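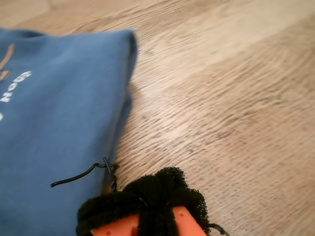 Moving the Pullton site off the old cache plugin: notes as I go

1/ We run a small site with 3270 posts. After the last PHP update the error log started filling with deprecation notices, nearly all of them from the cache plugin. It has had no release since October.

2/ Turned on WP_DEBUG_LOG on staging and left WP_DEBUG_DISPLAY off. If you leave display on, the notices print above the header and break redirects. You get "headers already sent" and go looking in the wrong place.

3/ First pass through the log: 2730 lines, 93 different messages. Most were the same dynamic property warning from one class file.
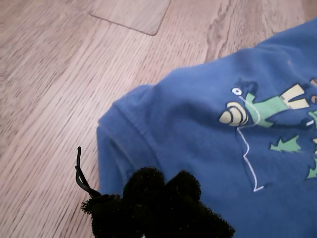 Theano Pappas
Site maintenance, Varilo

4/ Deactivating the plugin did not remove advanced-cache.php from wp-content. It also left the WP_CACHE line in wp-config.php. I took both out by hand.

5/ Check the cron list too. Two scheduled events were still there with no callback behind them. Deleted them with WP-CLI:
wp cron event delete lambrakis_purge
wp cron event delete lambrakis_preload

6/ Object cache is separate from page cache. Iason Theodorakopoulos asked about this on the last thread. If you have an object-cache.php drop-in from another plugin, leave it alone. 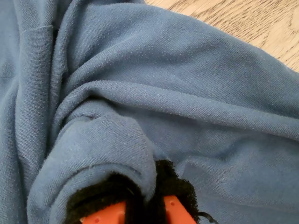
Blue fabric, close up

7/ Page caching now happens at the server, with a bypass for logged-in users and for anything with a comment cookie. Poltemex, our host, has a setting for the purge on publish. It is off by default.

8/ One thing still open. The archive pages keep serving the old version after an edit until I purge them myself. Single posts are fine. I think the purge only sends the permalink and skips the term URLs.

9/ Brenda Ackroyd suggested hooking transition_post_status and sending the term links from there. Trying that on staging tonight. Will add the snippet to this thread if it holds up.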